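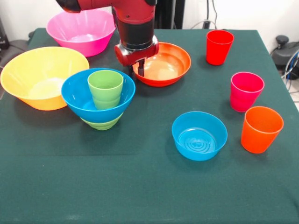
Controller drops out in Cuvville after the September patch

nurhan_k
Pad disconnects every time I load level 4. Phone says it's still paired. Anyone else?

wibarra
Same. Turn off battery saver for the game. Fixed it for me.

We use cookies to remember your settings. Accept

Thu Văn
Battery saver was never on here and I still get it. I reckon it's the patch — build 301 was fine.

wibarra
Build 301 had the same fault, only less often. I cleared the cache 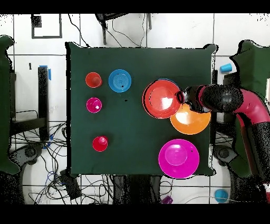 and re-paired over Bluetooth on Friday, and it's held since.

nurhan_k
Tried both. No change. Going back to touch controls.

Last updated: September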